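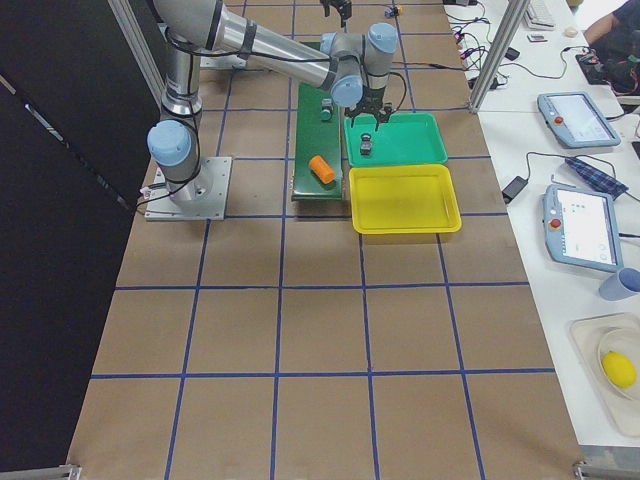 Giltik sorting table: progress report to Flodico, end of July

Hello again, and thanks for being patient with me on this one. I know the last report was mostly me complaining about shelving, so I'm happy to say there's a proper table set-up to talk about now, and most of the money has gone where I said it would (with one exception, which I'll own up to further down).

Quick refresher for anyone at Flodico who hasn't followed along. Giltik is the small-parts sorting job in the back room at Venero. We took in a mountain of mixed bits and pieces when the old stores closed, and the grant is for getting it all sorted, labelled and put somewhere a person can find it. The table is where the working-out happens: what goes in which tray, how things get from one spot to the next, and how we describe a place on the table so that two people mean the same place.

The table surface

The biggest change is the covering. The table is now papered in brown kraft paper and ruled into squares with blue tape. I was a bit sniffy about paper at first and had my heart set on a printed mat, but the quote for the mat made my eyes water and the paper has turned out to be lovely to work on. Small dark pieces show up well against it, and if a patch gets scruffy we can lift it and start again for next to nothing.

The taping took me most of a Friday and I would do it differently next time! I laid all the long lines first, feeling very pleased with myself, then found that any wobble in those gets passed along to every cross line after. I pulled up the first lot and started over with a straightedge clamped at each end. We went through 40 metres of tape altogether, including the wasted bit. The blue stuff lifts cleanly if you go slowly. If you yank it, it takes the top layer of the paper with it, and there was a bit of swearing when I found that out.

What the squares give us is a way of writing things down. The notes used to say "left a bit from the tray" and now they give a row and a column. It makes the notes shorter and the arguments shorter too.

Trays and the green board

We've settled on two trays at the table for the moment, a green one and a larger yellow one, both shallow. The green has a raised rim all the way around and takes the small dark grey pieces. The yellow sits in front of it and has been kept clear so far. I want it for finished groups, once we agree on what a finished group is (more on that below).

I tried deeper tubs early on and went off them quickly. Things pile up in a deep tub and you end up fishing around, and the small pieces always go straight to the bottom. With a shallow tray you can glance over and see what you've got. The rounded corners on the yellow one are handy as well, as bits don't wedge themselves in there the way they do in a square corner.

Beside the green tray there's the narrow dark green board, running front to back. It's the waiting area. A piece sits on the board until it's been looked at and then moves across to a tray. The orange cylinders are the troublemakers, being round, and I've been laying them on their sides near the front half of the board to see whether that's a sensible home for them. Blocky pieces stand up near the back end quite nicely. I haven't decided whether the board needs a lip along its edges. A strip of tape might be enough, and it would be free, so I'll try that first.

The curtain

You'll remember the black curtain was in the original budget and that I wasn't sure about it. It's up, down the side of the table, and I've come around to it completely. The room has too much going on in it, and having a plain dark edge beside the table makes it easier to keep your eyes on the job. It does still catch a streak of light up high, which bugs me more than it should. I've got a spare length of the same fabric and may double it over if I get a quiet morning.

The sorting itself

We've now been through 2,709 pieces, every one of them written up in the log. I'd hoped to be further along, to be frank with you. The first stretch went at a crawl while we were still changing our minds about categories, and there was one whole batch I re-sorted after deciding that colour was a silly thing to sort by first. Shape first, then size, then colour only if you're stuck. I've put that at the top of the log in large letters so I don't talk myself out of it.

The original plan had 12 categories and we're down to 6. The ones that went were mostly things like "small other" and "other, possibly useful", and you can imagine how those were filling up. I think the shorter list is much better, but there's a leftover pile that doesn't belong to any of it and I'd like your thoughts. My preference is to box it, label it honestly as odds and ends, and offer it to Sepúlveda, who've said they'd have a look through.

Money

Table covering, tape, trays and curtain all came in under what I'd set aside. The exception I mentioned is labels. I bought the cheap ones, they curled up and dropped off within days, and I had to buy the decent ones after all. The savings on the covering soak that up, so I'm not asking for anything extra, but it's in the spending sheet as its own line and I didn't want you to stumble across it.

I haven't touched the amount for drawer units yet. I'd rather wait until the categories have held steady for a while, otherwise I'll buy the wrong sizes and be writing you another paragraph like the one about labels.

What's next

There are 7 weeks left on the grant. In that time I'd like to:

- agree on what counts as a finished group, so the yellow tray can start earning its keep
- sort out an edge for the green board
- get the remaining boxes through the table and into the log
- measure up for drawers and send you the quotes before ordering
- type up the table notes so that someone new can pick up the work without me hovering

The drawers are the one I'm nervous about, as the last supplier was slow with everything. If the quotes aren't in by the halfway mark I'll let you know and we can talk about shelving and lidded boxes instead. Not as tidy, but they'd do.

Two things I need from you, whenever you get a minute: a yes or no on passing the odds and ends to Sepúlveda, and whether you want the full log with the final report or only the totals. It's a long log. I'm very happy to send it, but I'd understand if you'd rather I didn't!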